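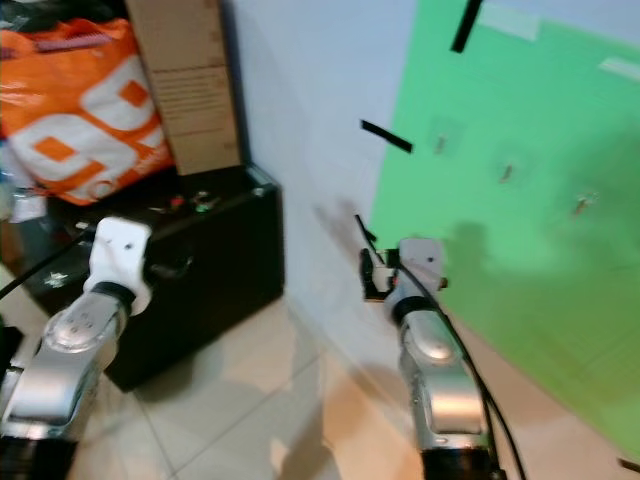 How to clear out a junk corner in one afternoon

Every house has one. Ours was behind the back door, and it had been growing for years. Quick notes on how I do it now, typed up fast, sorry for spelling.

What you need

Trash bags, the thick kind. 4 boxes. Marker. Masking tape. Broom, rag, bucket. Old towel to kneel on if the floor is hard.

Step one. Label the boxes
Keep here, goes elsewhere, give away, not sure. Write it on two sides. Do this before touching anything or you will end up with one big box of everything (I have).

Step two. Pull it all out
All of it. Don't sort yet. Start at the front and work back to the wall. Heavy stuff slides on the towel. Cords get unpluged first, and put a bit of tape on each plug saying what it runs. Worth the two minutes.

Step three. Clean the empty corner
Sweep, then wipe the baseboard, then mop. Tile: warm water and a squirt of dish soap, old toothbrush for the grout. Rinse. Painted wall: damp rag, go easy, test a low spot first. Let it dry while you sort.

Step four. Sort
One thing at a time, ten seconds each. Can't decide? Not sure box. Tape that one shut and write the month on it. Mine says August. If it's still taped in 8 months it goes, unopened. Glenys Kemeys opens hers and keeps half, so don't do that.

Cables: coil loose, twist tie, one bag per kind. Toss anything frayed. Empty cases and cartons, check inside before you throw them out. Found a spare door key that way.

Step five. Put back less
Biggest things against the wall, small stuff in a bin with a lid. Leave a strip of bare floor so a broom gets through. Nothing stacked higher than your waist. If it won't fit it moves to another room or out the door.

Step six. Give away box goes in the car
Tonight. Not tommorow.

Keeping it clear

Quick look every 2 weeks. Anything new that landed there gets put where it belongs. Hooks help a lot, bags and coats were half my problem.

Next page is the hall closet, when I get to it.

Last changed 19/09/2004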